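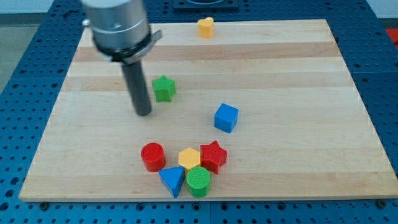

I only went because Thảo had a spare ticket and there was supposed to be lunch. Tirkus was throwing open its doors for one afternoon in July, and she'd been going on about it for weeks, mostly because her cousin Tùng worked there and she wanted to see if he really did wear a lab coat (he didn't, he wore a fleece with soup on it).

We got our lanyards and were marched past a long wall of old motors with little labels. I would have happily stayed with the motors. But Tùng came bounding over, kissed Thảo on both cheeks, shook my hand for far too long and said we had to come and meet Lededeo before the school party got in.

Lededeo was an arm. I don't know what I'd pictured, a face I suppose, but it was an arm with a dark grey rod on the end, over a stripy maple board on a blue table full of holes.

"Tell it something," said Tùng.

"Like what?"

"Anything to do with the blocks. Ordinary words. Talk to it like you'd talk to your mum."

I don't talk to my mum about blocks, but I leaned in and said, a bit loudly, "Could you put the blue cube next to the green star, please?"

And off it went! The rod came down behind the cube and shoved it along, stopped, went round the side and shoved it again, ever so gently, like somebody moving a sleeping cat off a chair. The cube ended up crooked but it was definitely next to the star. I clapped. I was the only one who did.

Thảo had a go and told it to break up the crowd at the front. It sat there for a moment and then nosed the red cylinder out to the left. "That's Doãn," she said. "That's Doãn at every wedding, being moved away from the bar."

Then there was no stopping us. The green cylinder was Auntie, obviously, right at the front where she could see everything. The red star was the bride. I'd stopped listening to Tùng by now, who was telling us it had done 2,011 of these since spring and got 90 per cent of them to his liking, and something about a rival lot called Bestix who used suction. I was looking at the yellow heart, standing up by itself at the far end of the board.

"Who's that one?" I said.

Thảo looked at it for a while. "Well, that's you," she said. "You always stand by the coats."

I laughed, and then I didn't much. I waited till she'd wandered off to ask Tùng about the toilets, and I bent down close to the microphone.

"Could you bring the heart over to the others?" I said. "Only if it's no trouble."

The rod lifted and swung across. It took five little pushes. On the second one the heart wobbled so badly I put my hand out, and a girl from the school party, who'd squeezed in beside me with her crisps, said you weren't allowed to help.

"I wasn't helping," I said.

"You were going to," she said, and offered me a crisp.

Thảo came back and looked at the board, and then at me, and said lunch was upstairs and there were sausage rolls, so we went up.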